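**13 January 2022**

Second residents' meeting of the winter, held in the stairwell as the laundry room radiator has given up again. Eleven flats, and we stood on the steps in order of floor without anyone suggesting it. I was on the fourth stair, level with Mr Takács's hat.

The matter before us was the parcels. It has been the parcels since November. The courier has decided that anybody with a working buzzer is a depot, and as I am on the ground floor and at home all day, I am the depot. At Christmas I had a rowing machine in my hall for nine days. Its owner, second floor left, said he was in no hurry for it. I could see that.

Tyra Blomqvist had prepared a sheet. She had been round with a pencil and worked out that 169 parcels had come into the building since the start of November, of which a good half were for the Kanholm brothers, who looked at the floor. I had no idea she was keeping score. I thought she was just often on the stairs.

Her proposal is a parcel cupboard under the stairs, where the prams used to go. Shelves, a door, a code. She has two quotes. Cloltex want 600 to make and fit the whole thing, and Hararach will do it for 300 if we clear the space ourselves and don't mind waiting until they have a van. Takács said he could do it for 200 and a weekend. There was a silence, during which I believe we all thought about the bicycle rack.

Then we got on to what the door should look like, and that took forty minutes. The money had taken five.

Tyra passed her tablet up the stairs and it came back down with thumbprints on it.

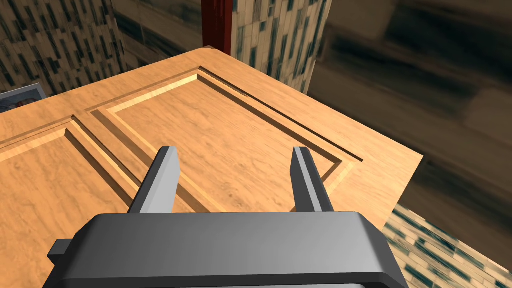

*Panelled door, light orange wood. Seven in favour, three against, one gone to see to a saucepan.*

Third floor right thinks panels collect dust. I have seen third floor right's landing and said nothing, which I would like recorded somewhere, so here. The elder Kanholm wanted to know if it could be grey. The younger Kanholm wanted to know if it could be bigger. Mrs P. asked whether parcels would be safe from damp, and we were off on the damp for a while, the way you go off on somebody's hip.

In the end we voted for Hararach, and for each flat to chip in according to use. This was the Kanholms' least favourite part of the evening. I am excused my share in recognition of the rowing machine. I'd have preferred cash but there was a small round of applause, and it is hard to haggle through applause.

Clearing is a week on Saturday. I've been put down for the old paint tins. Takács is bringing his own crowbar and was already talking about it on his way up.

Afterwards Tyra knocked with half a cardamom loaf and stayed until nearly ten. I've lived under her for six years and until tonight I knew her by her shoes. She used to work in a signal box. She doesn't like the new bins either. She thinks the man in the attic flat is writing a novel; I had him down as a burglar, on account of the hours, so we have agreed to watch him jointly and compare.

She did ask, at the door, whether I'd miss people coming by for their things. I said good heavens no. Then I lay in bed working out that, apart from the parcels, I spoke to three people last week and one was the courier.

Must find out the code for the cupboard before the Kanholms choose it.

Bread, lamp bulb, ring about the radiator. Return Tyra's plate, not empty. Flapjack?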